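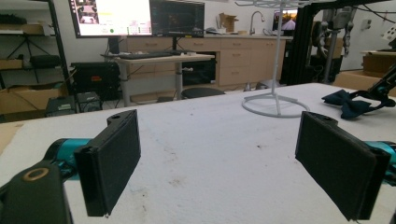 How far should you open the fingers before closing on something small and soft?

Stop at 25 mm on each side of the item. Any wider and the two fingers have more time to drift apart from each other on the way in.

## Comparing two sets of finger pads

I've done this with the Fadby pads and the Trukow pads, and the steps are the same for both, so please don't worry if yours came from someplace else.

1. Wipe the pads and let them dry while you get yourself a coffee.
2. Fit the first set and tighten the screws a little at a time, going back and forth between the sides.
3. Open and close the empty gripper 25 times at speed 100, then check the screws again (mine always want another quarter turn).
4. Pick up a bow tie by its center knot, lift it 150 mm, and hold it there while you slowly count to five.
5. Set it down, write down any slip, and swap the pads.

Fabric is a wonderfully fussy thing to test with – it folds, it slides, and it shows you a crooked pad long before a block would. Keep the force setting the same for both sets, or your notes won't mean much!

– Kaja Sproģis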